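Zupan suturing cell: setup and upkeep notes

README for the bench at Wivima, Mumville
Last revised 14 January 2018

What this covers

Getting the two-arm suturing cell from cold to usable, keeping it there, and putting it back when it has wandered off. It does not cover the recordings, which have their own README in the folder above, or the Brendar console software, which has a manual of 335 pages and an index that stops at M.

Starting up

Power the controller before the arms. Doing it the other way round produces a fault that reads "joint limit" and has nothing to do with joint limits.

Home both arms with no instruments fitted. Fit the instruments, then run the cable check from the maintenance menu. Each wrist should go through its full travel without a click. One click is a cable riding up the side of its pulley. Two clicks is an afternoon.

Clamp the tissue pad at all four corners and leave a bit of slack across the middle. A pad stretched tight looks very professional and tears at the second stitch.

Instruments

The wrists are cable-driven, and the cables are what wear out. We log every session against the instrument and retire it after up to 12 sessions, sooner if the jaws start to drift when told to hold still.

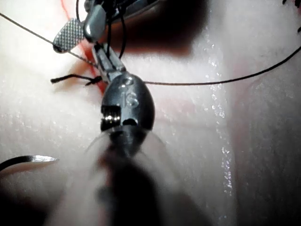 Thread is hard on jaws. It leaves a waxy film that builds up until the grip goes, usually halfway through a knot. Clean both sets of jaws after each session with a soft brush and warm water, then dry them with the air line on low. On high, the air line will also dry the wall, the keyboard and you.

Do not oil the pulleys. Somebody did, in July, and the fluff they collected would have stuffed a small cushion.

Wrist cameras

The camera mount has 2 screws and both of them matter. If the view has shifted since the last session, tighten them before you touch the calibration. Recalibrating a loose camera gives you a beautiful set of numbers for a position it will leave within the hour.

Wipe the lens with the lens cloth. The cloth lives in the drawer marked CLOTH – the other cloth in that drawer is for the bench and is full of grit.

Known problems

Left arm sags slightly when the brakes go on. Allow for it when parking, or park it over something soft.

The foot pedal sometimes registers twice. Replacing the lead cured it for a month. We are now on our third lead and have stopped calling it a cure.

Shutting down

Needle out first, accounted for and in the sharps tub. Then instruments off, arms parked, controller off. Write the session in the log, including the dull ones.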